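Home Films Books Music Games Help

Search this site Enter a word Go

Print this page
E-mail this page

How does a film get from a camera to your screen?

When you sit down to watch a film at home, you press a button and it starts. Before that can happen, a lot of people have had to do their part. This page explains the main steps.

Making the film

A film is made of still pictures. They are shown one after another so quickly that your eyes see movement. Most films use 24 pictures for every second.

The people making the film record each part many times. Each recording is called a take. An editor watches all the takes, picks the best ones and joins them in the right order. For a short film called Coltero, the director Baldur Frandsen recorded 600 takes, and only 50 of them were used.

After that come the sounds. Footsteps, doors and rain are often recorded later in a studio. Music is added last, when the length of each part is settled.

Who is allowed to show it?

A film belongs to the people or the company who paid for it. If a cinema, a television channel or a website wants to show it, they have to ask and usually they have to pay. The agreement they sign is called a licence.

A licence says where the film can be shown and for how long. It might cover one country and not the country next door. That is why your cousin abroad may be able to watch a film that you can't find at home. It is also why a film you liked can disappear from a service. The licence has ended, and another company may have bought the next one.
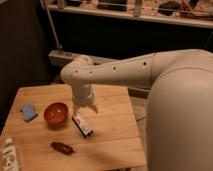

Licences can be sold in bundles. A small service called Torach began with 1,318 films, and most of them came in bundles of old comedies and westerns. It later grew to 3,000. Some of the films in a bundle are ones the service didn't especially want, but they came with the others.

Sending it to your home

A whole film is a very large file. If you had to wait for all of it to arrive, you might be waiting a long time. Streaming gets round this by cutting the film into small pieces, each only a few seconds long. Your television or tablet plays the first piece while the next ones are on their way.

The pieces that have arrived early are kept in a store called a buffer. If your internet connection slows down, the player uses up what is in the buffer. When the buffer is empty the film stops and you see a little circle going round.

The service keeps several copies of each film. Some are very sharp and some are a bit blurry. The blurry copies are smaller, so they are quicker to send. If your connection is slow, the player may change to a smaller copy.

Age ratings

Before a film is shown in a cinema, people watch it and decide which ages it suits. They look for things such as fighting, bad language and frightening parts. The rating is usually shown next to the title. Ask a grown-up before you watch something with a rating above your age.

Words to know

Take: one recording of one part of a film.
Editor: the person who chooses the takes and joins them.
Licence: permission to show a film.
Buffer: a store of film pieces waiting to be played.

Page last changed June 9, 2020

Print this page
E-mail this page

Back to Films Next: What does a director do?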